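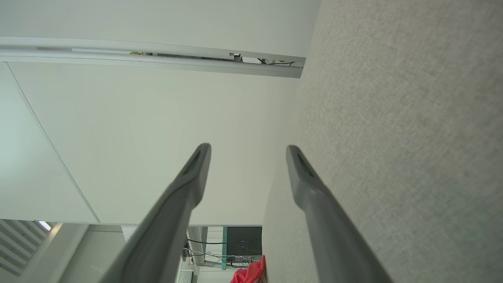
3. Hanging Your Clurel Felt Wall Panel

Now that the panel has been out of its wrapping overnight, it's ready to go up, and we think you'll enjoy this part the most. Give yourself a relaxed afternoon for it. The Clurel panel is light for its size, but it is wide and a bit floppy at the corners, so a second pair of hands is a real help (ours usually belong to whoever is closest to the coffee pot).

You will need the rail, the 2 end caps, the bag of screws marked 3081, a pencil, a level, and a drill.

1. Choose your wall. A plain painted wall is easiest. If yours was painted recently, let the paint cure for as long as the can says.

2. Hold the rail up where you want the top of the panel to be and mark both ends in pencil. For most living rooms we like the rail 61 inches from the floor when the panel hangs behind a sofa, and a little higher in a hallway.

3. Check the line with your level, then check it again after you step back. Old houses have ceilings that slope, and if yours does, you may prefer to follow the ceiling by eye.

4. Drill your holes and fasten the rail. Leave the last turn on each screw until all of them are in, so you can still nudge things a little.

CAUTION: Look for pipes and wiring before you drill. Never drill directly above or below an outlet or a light switch.

5. Lift the panel by its top edge and hook it over the rail, starting at the left. Work your way along slowly, pressing each hook down until it clicks.

6. Push on the end caps. They are snug! A gentle twist helps.

NOTE: The Pandham and Thibodeaux sizes use the same rail. The Clormont size is 158 centimeters wide and needs the extension piece, which is packed separately in the flat box.

7. Smooth the surface with a dry, clean hand, always downward. Small ripples from shipping will relax over the next few days, so please don't iron or steam them.

If a hook won't click, take the panel down and turn to Section 6, where Mattes Sauerland from our workshop has written out his method for reseating the hooks without stretching the felt.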